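Thread time. I've spent most of the autumn looking after our two-armed tray-clearing cell and people keep asking me what the upkeep is like, so grab a cuppa. Servo nerds, this one's for you.

The job, for anyone new: used cafeteria tray in the middle, rubbish into the clear tub, food scraps onto the black tray, crockery into the dish rack. Two small arms on one rail. We call the cell Candlow, after the street the workshop's on.

Most of my maintenance is cables. Not glamorous! The left arm's cable has to loop wide enough that it never goes tight when the gripper crosses to the tub, but if I leave too much slack it flops onto the black tray and drags through the scraps. I've re-routed it 8 times. Number 8 is staying, I've told it so.

Sanaa El Sherbiny reckons I should run the lot through a spring guide and be done with it. She's probably right, but I've got a bag of 100 hook-and-loop ties and I intend to use them before I buy anything else.

Second job is wiping down. Rice is the worst. One grain under a fingertip pad and the gripper closes skewed, then you're chasing a "calibration problem" for half the arvo. I use a soft brush first and then a barely damp cloth, never the other way round (ask me about starch paste in a finger joint. Or don't).

Fingertip pads get swapped every 2000 cycles whether they look tired or not. I used to go by eye and it bit me. At cycle 852 on one set I had a corner peeling up and didn't spot it until a saucer went for a skate across the bench.

Someone in the replies asked about homing. Power off, arms folded by hand, power on, wait for the green light, then I send each arm to its park pose and check it against a pencil mark on the rail. If it's out by more than the width of the pencil line I redo the offsets for that joint only. Redoing all of them is how you lose an evening.

Bolts! The rail fixings creep. I put a dab of paint pen across each head so I can see at a glance if one's moved. Maricruz Serrano taught me that one years ago on a labelling line and I've used it on everything since, including my bike.

Layout matters more than I expected. The rack stays on the right, tub and black tray on the left, teal tray in the centre. I tried it mirrored back in October and the right arm kept coming up short on the far corner of the tub, so back it all went. Left a tape outline under each thing for a while, then the tape started lifting and I went back to measuring from the rail with a steel rule.

Software side is boring, which suits me. The Pivik controller keeps a log per joint and I look at motor temps and not much else. Left shoulder runs warmer than its mate. Always has. I've had the cover off it and found nothing, so now I just watch it — if anyone's seen the same on a small arm, sing out.

Grippers are next on my list. The right one has a tiny bit of play at the wrist that I can feel if I waggle it, and I've got a shim on order from Nondirura. Will post when it's in.

Right, some pics of Candlow on the job: 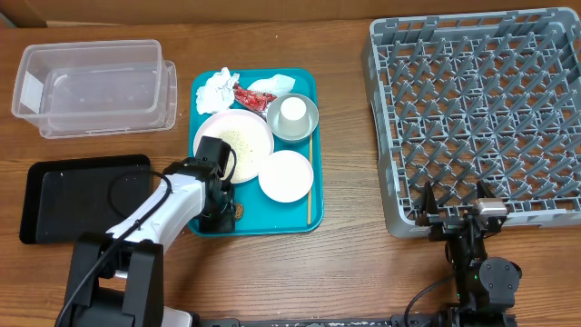
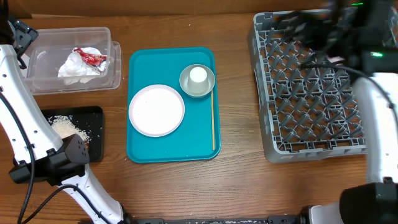
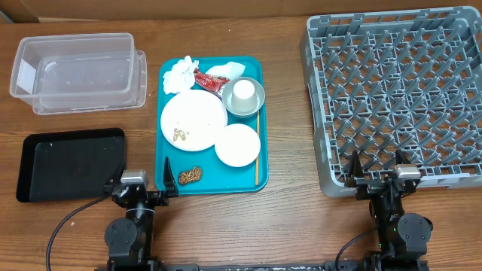
Dish rack on the right, teal tray in the middle, lone chopstick in all three. The second one has the wrapper in the tub and rice on the black tray, so you know what I'll be brushing up.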